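Anthorpe packing site puts two-armed robots on the fruit basket line

August 28, 2026

Gusuvau, which packs fruit baskets and snack boxes for offices and hotels, has begun using two-armed robots on part of its line at Anthorpe. The company says no jobs will go as a result, though the work of 16 people on the basket benches is changing.

The robots come from Mukusholm and have been on the benches for 7 weeks. There are 2 of them, both on the day shift. Each has a pair of arms ending in five-fingered hands, and its job is to lift filled baskets and pass them along for wrapping. Filling is still mostly done by people, who pick out the fruit, turn it to check for bruises and decide what goes where.

Until this summer, staff on the benches did the whole job from start to finish. A packer would fill a basket, carry it to the wrapping table, wrap it, label it and come back for the next. Gusuvau said the carrying and reaching had been the most common cause of complaints about sore shoulders and wrists, above all in the weeks before the holidays.
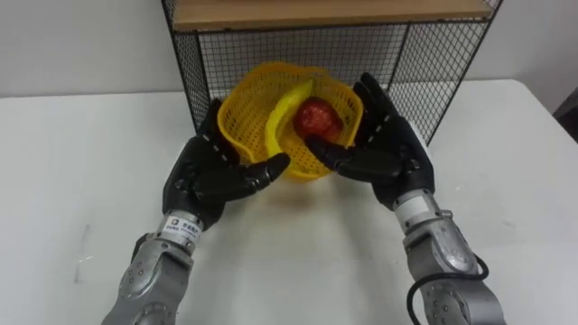
The robot's hands on either side of a basket at the Anthorpe site.

Under the new arrangement, packers stay at the filling side and change places every 30 minutes. One person on each shift is trained to look after the robots. That means clearing a dropped item, restarting the arms after a stop and writing up what went wrong. The role carries a higher hourly rate, and six people have applied for the training so far.

Not everyone on the floor is pleased. Some packers told their staff representatives that the old job had more variety in it, and that standing in one spot is tiring in a different way. Others said the robots are slow with soft fruit and that the line backs up when an arm stops. Gusuvau accepts that a person is still quicker on a good day – the company has not set the robots a target and says it won't until the new year.

Staff representatives have asked for a written promise on hours. Several packers top up their pay with overtime in December, when orders are at their highest, and they want to know whether that work will still be there. The company said overtime this year will be offered in the same way as before, but did not give a figure for later years.

Changes have already been made after comments from the benches. The filling tables have been raised, rubber mats have been put down, and a second stop button has been fitted within reach of the packers. The radio, which was switched off during the first days of testing, is back on.

A second Gusuvau site, at Sangkhawat, is due to try the same set-up next spring. Staff there have been invited to spend a day at Anthorpe before any equipment is ordered. The company and the staff representatives will meet again once the December orders are out.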